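An Afternoon at the Pedono Open Day

So I finally went to the Pedono open day, after two years of getting the email and deleting it. My brother-in-law had a spare ticket and a free parking pass, and it was the parking pass that sold me, if I'm being truthful.

For anyone who doesn't live near me, Pedono is the robotics outfit that took over the old carpet warehouse past the ring road. They make software for robot arms that are supposed to help out in kitchens and workshops. I knew that much from the local paper. I didn't know you could just walk in and bother the engineers for a whole afternoon, which I did.

Getting in

You sign in at a desk, you get a sticker with your first name on it, and somebody hands you a map that folds the wrong way. My sticker fell off before I got to the coffee. The coffee was fine. The cinnamon rolls were much better than fine, and I went back for a second one while pretending I hadn't had the first.

There's a little welcome talk in the front hall, and the fellow giving it was Rhodri Samuel, who runs the demo team. He had a very easy way about him, kept it short, and told us to ask anything we liked. A boy in the second row asked if the robots ever got mad. Rhodri said no, but the people did. He also told us the company had signed up 800 visitors across the day, and judging by the line for the restrooms I believe him.

Sayce, the one that folds

First stop on the map was Sayce. It's a real arm bolted to a real table, and it folds dish towels. Slowly! My goodness, slowly. It picks up a corner, thinks about it, picks up another corner, and by the end you're standing there with a dozen strangers all leaning forward like it's a penalty kick. When the towel came out as a square we clapped. The second towel came out as more of a burrito and we clapped for that too.

The woman looking after it said they'd run it 1,047 times since the table was set up, and that the striped towels give it more trouble than the plain ones. I asked if I could take it home. She said everyone asks that.

I will say the fencing was set a bit far back for the kids. There was a step stool, but only one, and it turned into a whole negotiation between families. Bring your own if you have small people and plan to go next time.

The computer room (my favorite, surprisingly)

I nearly skipped the upstairs part. The map just said "Simulation" and I figured it would be a lot of graphs. Glad I went up, because this ended up being where I spent most of my afternoon.

The idea is that before they let an arm loose on a real drawer or a real shelf, they try the job out on a virtual one. The system is called Plalto and they have it up on big screens, with chairs, so you can sit down (at my age this counts for a lot). They load up a countertop, put things on it, and set the arm going. If it smacks into something, no harm done, they load it again. A young engineer walked us through how you can move the objects between runs so the arm doesn't just learn one spot by heart. She said they can have up to 19 versions going at once on one machine, and that most of them are left to run overnight.

I liked the look of it more than I expected. The countertop is white marble with a bit of pink in the veins, much nicer than mine at home, and the arm has these smooth gray housings with proper highlights on them. There was a chest of drawers sitting on the counter, which made me laugh – a dark slate one with a light bar handle. I asked about the drawer and got a long, happy answer. Handles are hard, apparently. You or I just grab one and pull. An arm has to line up with it, close on it, and then pull straight back, and if it pulls even a little crooked the drawer sticks, same as the one in my hallway that I have been fighting since we moved in.

She let a few of us choose which task to load next. A man in a fishing vest picked the drawer again, three times running, and none of us had the heart to stop him. 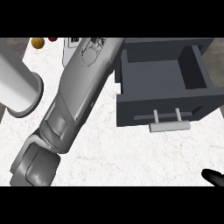

Ano, and the long way out

Last on the map was Ano, which is the one they're proudest of, and it's the one I saw the least of. It's a rolling base with a tall post, and it's meant to carry things from one room to another. It was charging for most of the time I was there. I did catch it making one trip down the corridor with a tray of paper cups, at about the pace of my grandmother in church shoes. Very polite, though. It stopped for everyone, including a lady who had stopped for it, and the two of them stayed like that for quite a while.

I had a few more questions for Rhodri on the way out. I wanted to know how long before something like this is in a regular person's kitchen, and he wouldn't give me a year. He said they'd sooner get one chore right than ten chores halfway, and he'd heard enough promises in his line of work to stay careful. Fair enough. I asked which chore and he said drawers, and then towels.

If you want to go, they're doing another one in February. Tickets are free but you have to book, and the afternoon slots go first. Park around the back by the loading doors, the front lot is tiny. Go upstairs before you do anything else, while the chairs are still free, and get your cinnamon roll early. They were down to the raisin ones by the time I left.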